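Small pans, big opinions: a morning with Ilari Väisänen and his play kitchens

By Dinesh Kotian

I'd been told to come hungry, which was a bit of a cheek, as the only thing on offer when I got there was a digestive and a very nice cup of tea. Ilari Väisänen does up play kitchens. He sources them, mends them, kits them out with pots and pans, and passes them on to nurseries, childminders and the odd grandparent with a spare corner, all from two rooms above a shoe repairer's in Tapley. I'd gone thinking we'd chat for half an hour. I left at lunchtime with a page of notes about hooks.
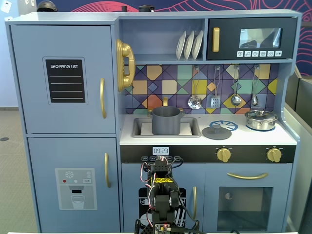 Page last changed: 17 October 2021

The first thing you should know about Ilari is that he can't walk past a play kitchen without straightening something. We'd barely said hello and he was at the one with the blue-grey cupboards, nudging the plates along in their rack.

"I like plates upright," he said. "My own grandmother kept hers like that. Put them in a stack and a three-year-old takes the whole stack. Stand them up and he takes one, looks at it, and goes and serves you something on it. Usually a sock."

It's a lovely thing, this kitchen. The fridge has a chalkboard shopping list on the top door and a printed water and ice dispenser on the bottom one, and there are gold handles all over the place, and a gold telephone on the side (I wanted the telephone very badly). I asked him whether children today even know what a receiver like that is for.

"They know straight away! They hold it to the ear, they walk up and down, they say 'yes, yes, no, I'm busy.' They have never seen one in a house. I can't explain it to you."

He started with this in a small way when his daughter's nursery was getting rid of a kitchen with a broken oven door. He took it home in the back of a borrowed van, fixed the hinge, and gave it back. Then another nursery rang. He now has 13 kitchens out on loan and a waiting list he keeps in a school exercise book. Before all this he spent 16 years fitting real kitchens for a firm called Zonden, and I think it shows in how cross he gets about worktops.

"In a real kitchen you need somewhere to put the thing down. The hot pan, the shopping, your keys. It's the same here. People buy these and fill every bit of it with plastic fruit, and then the child has nowhere to cook. So they cook on the floor, and the grown-up says, why don't you use your kitchen?"

So what does he put out? Less than I'd expected. A pot for the sink, a pan with a lid for the hob, a few things to stir and lift with. He's very firm on metal pans where he can get them, and he buys a good few of his from a wholesaler called Jolline, who do a child-sized range.

"The sound is half of it," he told me, and picked up a lid and put it down again so that I could hear. "Plastic goes tup. Metal goes like a kitchen."

I said I imagined the nursery staff had views on that. He laughed for quite a long time. 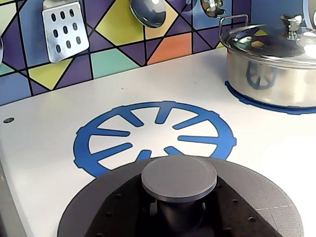 On hooks, and why he's fussy about them

I promised you hooks. Ilari hangs his utensils on the wall above the worktop, against those gorgeous coloured tiles (yellow, purple, teal, orange, I'd have them in my own kitchen tomorrow), and he has thought about it more than I've thought about most things in my life.

"A drawer is where things go to be forgotten," he said. "On a hook they can see it. They see the slotted one, they see the ladle, and they choose. And at the end, when you say tidy up, they know where it lives. Tidying is a game if everything has a place. If it's 'put it all in the box', that's a chore, and I wouldn't do it either."

I asked if they really do put things back. I've got two of my own and I've never seen it happen.

"Not always," he admitted. "The spatula, yes. They love to hang up the spatula, it's very satisfying. The spoons I find in coats."

He's less keen on batteries. He'll leave a clock or a row of printed buttons alone, because small children press them whether they do anything or not, but if something bleeps he tends to take the bleep out. He feels the same way about the hob rings. These ones are just blue circles printed on the white, and he thinks that's plenty.

"You put the pan on the blue circle and it's cooking. Who needs a light? I had one that made a boiling noise, it was called a Flestik, and the children spent all their time pressing the button for the boiling. No soup was made that week."

We got on to money at this point, mostly because I asked. A brand-new kitchen of the sort he likes is a big outlay for a small nursery, and he'd much sooner they borrowed one, gave it back after a couple of terms and had a different one. Last September he held an open afternoon to raise funds, with cakes and a raffle, and came away with £2,791. He told me the figure to the pound and looked rather pleased. It went on paint, hinges and a proper trolley.

"Before the trolley I carried them up the stairs on my back," he said. "Fridge first. I'm too old for the fridge."

By now we'd moved over to the white table, where he'd got me sorting crockery with him. I'm not sure how that happened, I'd only put my cup down. He's picky about mixing things up and doesn't care for matching sets at all. A bit of blue pattern, something plain and grey, something dark and heavy-looking, and let the children decide what goes with what.

"Your cupboard at home doesn't match," he said. (He's never seen my cupboard, but he's quite right.) "So why should theirs? I had a girl who always gave me the pretty plate and kept the plain one for herself. Every time. She was being a good host. If all the plates are the same, she can't do that for you."

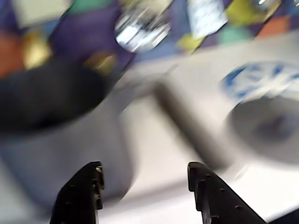
Crockery on the white table, with a blue-patterned piece over on the right.

I wanted to know what he'd tell someone with an old play kitchen in the garage and no idea where to start. He didn't even stop to think.

"Take everything out. Wash it, warm water, a bit of washing-up liquid. Dry it properly or the screws go. Then put back half. The other half goes in a bag on top of the wardrobe, and you swap it over when they get bored. That's all I do, really, only I do it with more shouting at hinges."

And does he ever sit down and play with them himself, I asked, when he's got the place to himself of an evening?

He said he tests them, which he felt was different. He allows 15 minutes for each kitchen before it goes out, opening every door, hanging everything up and taking it down, moving the pans from sink to hob and back. He makes himself a pretend omelette. I asked how the omelettes generally turned out and he said a bit dry, and went off to put the kettle on.

If you've got a play kitchen going spare, Ilari will collect from anywhere in Tapley and the villages round it, broken doors and missing knobs included. He could do with small saucepans too, and he says lids are always welcome, even on their own.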